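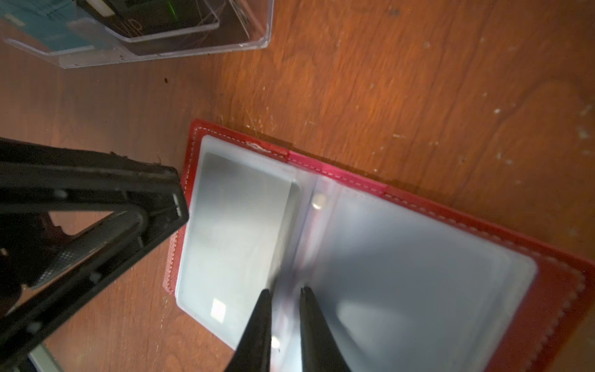
Zarmeena Pirzada
Friday, January 11, 2019

Long thread on what I changed in the Skumia control stack this week. Mostly timing and gripper logic, a little perception at the end.

The task is cards and a card wallet, two arms. Cards are thin, the table is hard, and the sleeves are clear plastic. All three cause trouble in different parts of the code.

First, timing. The wrist cameras and the joint states were stamped by two different clocks. The policy was getting images 7 ms older than the log said. Small, but when a fingertip is closing on the fold of a sleeve you can see it in the replays.

Everything now gets its stamp in one process, on arrival, and the driver stamp is kept as a second field. If you have old logs, the converter is in tools/ and it will not overwrite your files.

Second, the control loop. It runs at 200 Hz and used to share a thread with the logger. Disk flushes were showing up as jitter in the commanded positions. The logger has its own process now and reads from a ring buffer. 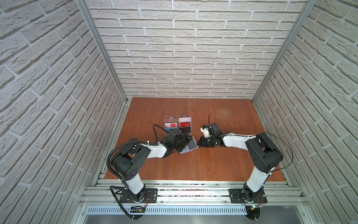

Third, picking a card up off the wood. Position control alone is bad at this. Command a point a hair too low and the servos push until they hit the current limit. Too high and the fingers close on air.

So the descent is now a guarded move. Go down slowly, watch motor current, stop on a threshold, back off a little, then close. Maarten Van Loon wrote the first version in July and I finally merged it.

The threshold is per arm. One shared value did not work – the two arms have different friction at the elbow.

Fourth, the planner. With both grippers near the middle of the table it used to treat the other arm as a fixed obstacle at its last known pose. It now checks against the other arm's next 600 ms of planned motion. Fewer pointless stops.

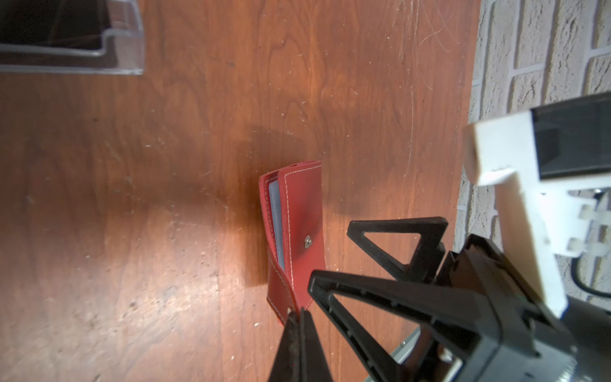

Perception is still the weak part. Depth on clear plastic is mostly noise, so I mask those pixels out and let the RGB branch do the work. Red leather segments fine. Sleeve edges do not.

I relabeled 3,563 wrist frames for sleeve edges using Famness. The export drops the camera name if it has a slash in it. Rename your cameras first.

Next up is a shared config for both arms and a replay viewer that shows the two wrist views on one timeline. Branch is up now. Please file bugs there and not in my messages.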